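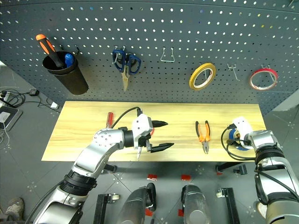 I have wanted a pegboard since April, when I spent most of an evening hunting for a screwdriver that was in the junk drawer the whole time (under the takeout menus, of course). So I am very happy to report that I am now a pegboard person! Every pair of scissors I own used to vanish within a week, and now the blue-handled ones have a hook to themselves, blades down, a little way along from the cup for the screwdrivers. The yellow and red tape got hooks too, and I love how cheerful they look against the dark gray. The blue roll is still on the table with the pliers, so yes, there's some putting away to do.

I went back and forth between the Skoldale board and one from Jinura. The Jinura had a nicer finish, but the Skoldale holes are closer together and you can shift things over just a little when you change your mind. I change my mind a lot. My first layout lasted 2 days!

A few things I learned along the way — buy more hooks than you think you need, and leave some of them empty. I filled every inch at first and then had no place for anything new. Also, try the hooks in the board before you throw out the packaging. The first set I ordered was too thick for the holes and had to go back.

Next up is the shelf with the paint. I'm open to ideas on that one, especially for half-used cans.

Posted 06/05/2021 in Workshop, Organizing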